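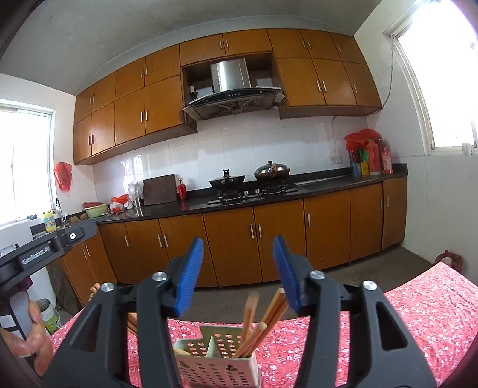 How often should wooden chopsticks be taken out of their holder and aired?

Once a fortnight is plenty, my aunt used to say, and oftener if the kitchen is steamy.

She said it every time I came to stay with her in Molness, usually before I had got my coat off, and so I grew up believing it was one of the great rules of life, like paying the rent. The year I was given my own keys I took the 955 bus home from Purnau with a parcel on my knees, and in the parcel, wrapped in two tea towels and a good deal of newspaper, were all her chopsticks. She was moving to a smaller place and had decided, without asking me, that I was now a person who gave dinners.

I was not, as it happened. I ate soup standing up. But the chopsticks went into a holder by the stove, and one wet afternoon in March I remembered the rule and felt so guilty that I turned the kettle off and fetched them all out.

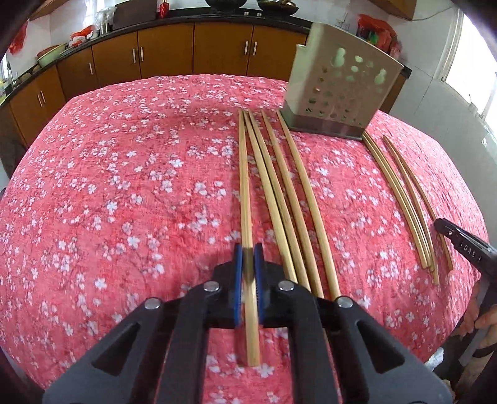
My aunt had a way of doing this that took most of an afternoon, with the wireless on and a plate of something sweet within reach, and I tried to do it just as she had. You were supposed to lay them side by side with a bit of air in between, long pale things fanning out a little at the ends, and I managed that nicely with the first lot. The rest I set down further to the right in a looser bundle, meaning to straighten them later, and the holder stood behind them all looking rather stern - or so I thought, being alone and a bit tired.

Then I telephoned her, quite pleased with myself, and told her what I was up to.

"Are they in pairs?" she said.

I said I hadn't got that far. She let out a long breath, and I could hear her pulling a chair across to the telephone, the way she did when she meant to stay a while.

"Pick up the one on the left," she said, "and tell me whether it's got a mark near the top. We'll start from there."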